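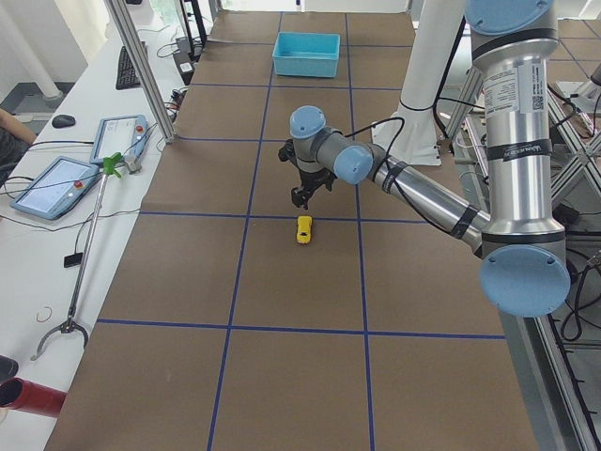
Brown paper, blue tape and one yellow car

28 September 2018

I have been meaning to write about table coverings for such a long while that I'd half convinced myself I already had, and then I went looking through the old posts and found nothing but a paragraph from April in which I promised to do it "next week". So, with apologies to the two or three of you who wrote in about it, I'm finally sitting down with a pot of tea to talk about brown paper, and about marking it out in squares, which is a thing I have come to love far more than is sensible.

You'll see the sort of table I mean. It's a big one, covered in brown paper and ruled off into rectangles with dark blue tape, with a little yellow toy car in one of the cells and a light blue plastic bin standing open in another, up towards the far edge. I do like that combination of colours! Brown paper makes everything that sits on it look a bit more cheerful than it would on white, and a small yellow car might have been made for it.

I first started covering tables when we moved into the building on Prillgate, where the tops were in a dreadful state (somebody before us had been very free with the varnish). I bought a roll of paper from Desteck, 400 metres of it, thinking it would see me out. It very nearly has. The roll lives under the stairs and weighs as much as a small pony, and every time I get it out I wish I'd bought two smaller ones, and every time I put it back I forget.

Laying it is a job for a quiet morning. Cut it longer than you think, let it lie overnight with some books on it so the curl comes out, and then start from the middle and smooth towards the edges with the side of your hand. I tape the underside first, all along the long edge, and pull gently from the other side. If you pull hard it goes tight as a drum and looks marvellous until the weather turns, and then you get a ripple right across the centre that no amount of patting will shift.

Then comes the tape. My first grid was in pencil, and it had vanished by teatime. My second was in masking tape, and pale tape on brown paper is a strain on the eyes by lamplight. Dark blue is the thing. It shows up from right across a room, and it looks smart too, like the piping on a good cushion. I measure along two opposite edges, make a tiny tick at each point, and run the tape from tick to tick in one go, holding the roll well out in front of me and pressing down afterwards. Do all your long lines before you start on the short ones. If one goes crooked, leave it be until the end, as peeling it up will take a layer of paper with it, and you may find you don't mind it.

What I love about the squares is how they calm a table down. A plain surface, in my experience, collects things in drifts. Give it lines and people put an object in a cell, and then they seem to want it properly in the cell, and off they go nudging it over. The same goes for bins and boxes. Once a bin has its own rectangle it gets put back in it, which is more than I can say for any bin in my kitchen.

I keep keyboards and mice off the paper altogether. A separate white desk at the side, like the one on the left there, is just right for the black keyboard and the mouse and all those thin cords that go wandering about. Cords on paper catch at the tape ends and lift them, and a lifted tape end gathers fluff like nothing else on earth.

Several of you asked whether it's worth getting a proper cutting mat instead. I did look at the Melnychuk one, and it is lovely, but it wasn't big enough for my table and I didn't fancy the join down the middle. Paper can be changed whenever you like, and I must admit I rather enjoy changing it. There's a fresh stationery smell for a day or so.

I've a length of it on the kitchen table now, waiting to be flattened, with the big atlas on one end and the bread bin on the other. I'll do the tape tomorrow if my knees are up to it.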